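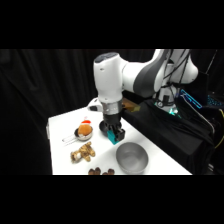

My question is about the body camera rule of the Skesik police, and what happened in July at the middle school on Potine Street. An officer stopped two boys on bicycles outside the gate and searched their bags. One of them is my nephew. When my sister asked for the recording, the department answered that the camera was "in standby". But the boys say there was a small light on it, green, and they believed that green means recording. The officer has now received a suspension of two days - for the camera, not for the search. Does anyone know what the written rule says?
- wouter_b

Posted in: Local News / Police and Courts / Schools

kibetr
I read the policy when the council voted on it. The camera must be recording before the officer speaks to anyone, except in an emergency. Two kids on bikes is no emergency. Your sister should ask for the log of the camera and not only the video. The log shows when it was switched on and off.

PadmaP
Sorry, but I think two days is fair. He broke a camera rule and was punished for a camera rule. There had been thefts from the bike racks all spring. Would people prefer he drove past?

wouter_b
I would prefer that he called the parents. They are 12 years old. Nothing was found in the bags, and this is in his own report.

kibetr
@PadmaP the search is the bigger matter. If it isn't recorded, how do you know what reason he had?

PadmaP
I don't know, and you don't either. That is my point. Let the review finish before everyone decides.

cmaihi
Did the same in Ruawai for my son. Written request, 46 days of waiting, then they wanted 300 dollars for "preparation of video". I asked for the fee to be dropped and it was. Put it in the first letter.

wouter_b
Thank you, this is useful. I will help her to write the letter tonight. I will ask for the log also.

Reader comments

Carleen Prendergast
The department's page still shows the old policy. Ask the clerk at the front desk for the paper copy.

sileo_dad
My daughter goes to that school and we got no message about any of this. Did other parents?

Wouter Bakker
No message here. The principal told my sister that she heard it from the boys.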